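**Progress report to the Wirkcombe Workplace Fund**
**Project:** Room turnaround robots at Flaltness serviced apartments
**Prepared by:** Gerardo Marino, operations, Balaskas Property Services
**Period:** to the end of November

## Where we are

The grant pays for two things: bringing floor-level pickup robots into the Flaltness building, and retraining the cleaning staff who will work alongside them. The robots are from Jotine. They travel through a vacated apartment before the cleaner goes in, collect small items from the floor and put them in a tray for sorting. The cleaner then does the beds, kitchen, bathroom and surfaces as before.

We are at the end of the simulation stage and have started supervised runs in real apartments on one floor of the building. The supervised runs began later than planned. The first delivery of charging docks had the wrong plug and had to be sent back, and we lost most of a month to that. The rest of the schedule has held.

## Simulation work

Jotine's software is tested in simulated rooms before any change goes onto the machines in the building. In this period 965 test runs were completed. Each run places an item on the floor of a furnished living area and asks the software to find it, plan a path to it and pick it up without touching the furniture.

Rafail Antoniadis, who leads this part of the work, changed the room set halfway through the period. The early rooms had matte carpet and plain walls. Our apartments mostly have hard, shiny floors, and cleaners had told him that was where they expected trouble. The newer rooms use reflective floors, strong wall colours and lamps left switched on.

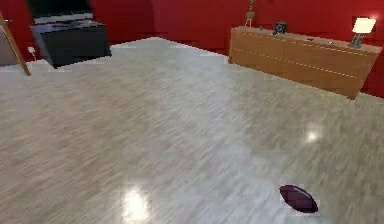 The change made the results worse for a while. Software that did well on carpet sometimes treated a bright patch of floor as an object and went after it. It also passed over small dark items when there was glare nearby. Jotine has issued two updates. The first fixed most of the false pickups. The second, aimed at the missed items, is still being tested and we don't want to give a figure for it until the full set of runs is finished.

Low, flat objects are still the hardest to grip. The machine can usually find them but may push them along the floor before it gets hold of them. We have asked Jotine to have it stop after two tries and flag the item for the cleaner.

## Supervised runs

Six cleaners have taken part so far. One person stays with the robot for the whole of each run and can stop it from a handset. The robot does not enter an apartment while a guest is still checked in, and it does not open cupboards or drawers.

A run takes up to 20 minutes in a one-bedroom apartment. That is longer than a cleaner takes to do the same job by hand. We expected this and said so in the application. The benefit we are looking for is less bending and kneeling over a shift, and the cleaner can be busy elsewhere during the run once full supervision ends.

## What it has meant for staff

We held group talks with the cleaners at the start and end of the period. The main points raised were:

- Knees and backs. Those who had worked with the robot said the floor stage was easier on them. Two said they still checked under the beds themselves because they did not trust it there.
- Pace. Several were worried that the time saved would be turned into extra rooms per shift. Management has agreed in writing that room quotas will stay as they are until the project ends, and will be discussed with staff before any change.
- Lost property. Cleaners are used to remembering where they found an earring or a pill. With the tray, that information was lost. The robot now logs the room and the time of each pickup, and the tray has separate compartments.
- Noise. The charging docks were in the linen room, where people take their breaks. We have moved them to the service corridor.

No jobs have been cut and none are planned under this project. Two cleaners have started training as floor leads. They will look after the machines, clear faults and report problems to Jotine. The floor lead role is paid at a higher rate, and that rate is in the wage budget for next year whether or not the grant is renewed.

Training took longer than we allowed for. The Jotine manual is written for technicians, and our staff found it hard going, especially those whose first language is not English. One of the floor leads rewrote the daily checks as a one-page sheet with drawings. It has been translated and is now posted at each dock.

## Spending

Spending is within budget overall. Training is over its line because of the extra sessions, and travel is under. We ask the Fund's permission to move the unspent travel money to training. A revised budget is attached.

## Next period

- Finish the test runs on reflective floors with the second update.
- Extend supervised runs to the other floors at Flaltness, starting with 5 apartments on the ground floor.
- Complete floor lead training.
- Repeat the staff talks, this time with someone from outside the company running them, as the cleaners requested.

Questions about the test results should go to Rafail Antoniadis, and anything about staffing or the budget to me.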